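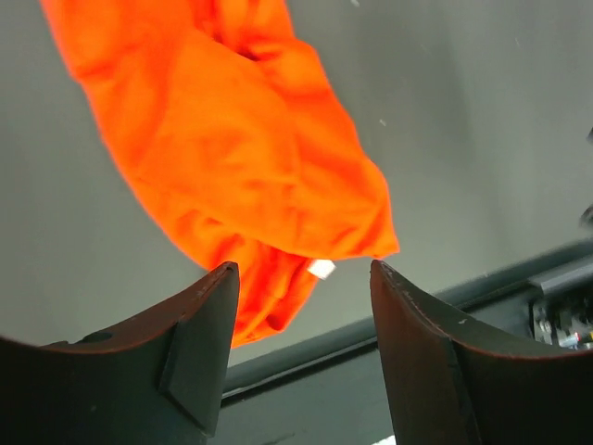 Tulleo cloth handling set: README

Maintained by Hiba Nassar and Sheldon Li, Figueroa workshop. Last revised in August, after the false grasp fault was closed. Please read the section on the fault before using any of the grasp labels.

Contents

The set holds 2,000 attempts at picking up and laying out single cloths on a tabletop with a two-finger gripper. Each attempt is stored in its own folder and contains:

wrist/ colour stills from the wrist camera, in order of capture
state.csv joint positions, finger opening and finger motor current
labels.csv grasp state, one row per still
notes.txt operator's remarks, often blank

All attempts are by one arm under the Iltik controller. The cloths are plain, soft and thin, and most are loosely crumpled at the start. Some carry a sewn-in tag. The orange one has a white tag that can stick out from under a hem, as in the still at the top of this file, where it lies between the two fingertips. The tag is blank in that still because it is overexposed. Do not use the set for reading care labels.

The fault: false grasp on thin cloth

Symptom. The controller reported a held cloth when the fingers had closed on nothing. The arm then lifted, moved to the laying-out position and opened. The cloth stayed where it was. In the worst case the arm repeated the cycle until the attempt timed out.

Found by. Sheldon Li, while checking labels against stills. The state column read "held" in rows where the stills showed the cloth still flat on the table and the fingers well above it.

Cause. Grasp state was worked out from finger opening alone. Iltik treated any opening above a fixed threshold as an object between the fingers. A fold of thin cloth compresses to almost nothing, so the threshold had been set very low. After the finger pads were replaced, the fully closed reading shifted upwards and passed the threshold with nothing in the grip. The zero position had not been taken again after the pads were changed.

Second cause. The check on motor current, which should have caught this, was switched off in the cloth profile. It had been giving false alarms on thick seams and was disabled during setup. The change was not written down.

Effect on the data. Attempts recorded before the pad change are not affected. Attempts recorded after it have unreliable values in labels.csv for grasp state. Joint positions, current and stills are correct throughout.

Safety matter

The same fault had a second result. With the state stuck at "held", the controller kept the slow-release rule active, which ignores the soft stop for 5 seconds so that a load is not dropped. On one occasion Hiba Nassar pressed the soft stop during an empty lift and the arm carried on to the end of its move. She then used the emergency stop, which worked as it should. No contact and no injury. The emergency stop is wired separately and does not depend on grasp state.

The slow-release rule has been removed from the cloth profile. A dropped cloth does no harm.

What was changed

1. The zero position is taken at every start, with the fingers closed and clear of the table. Iltik will not load the cloth profile without it.
2. Grasp state now needs both finger opening and motor current to agree. If they differ, the state is written as "unsure" and the arm halts.
3. A still is stored after each lift, before any sideways move.
4. Any change to a profile is entered in changes.txt with initials.

The repair was tested with 30 lifts with a cloth and 30 without. One lift with a cloth was written as "unsure", the fold being held only at the fingertips. None of the empty lifts was written as "held".

Relabelling

Grasp state for the affected attempts was redone by hand from the stills. The old values are kept in the column grasp_raw and the new ones are in grasp. In 7 attempts the fingers hide the fold and the hand label is also "unsure". Leave these out of any scoring.

Known limits

The lower part of the cloth is often hidden behind a fingertip in close views. Strong light washes out white tags and pale stitching. The background is not masked, and small items near the table edge come into view in some attempts. They are not labelled. The word "held" means the cloth is between the fingers and off the table. It says nothing about how good the grip is.

Still open

The pad supplier, Morkutlow, has been asked for the thickness tolerance of the replacement pads. No reply so far. Until there is one, treat each new pair as a different thickness and check the closed reading by hand.

Send corrections to Hiba Nassar with the attempt folder name and the row number in labels.csv.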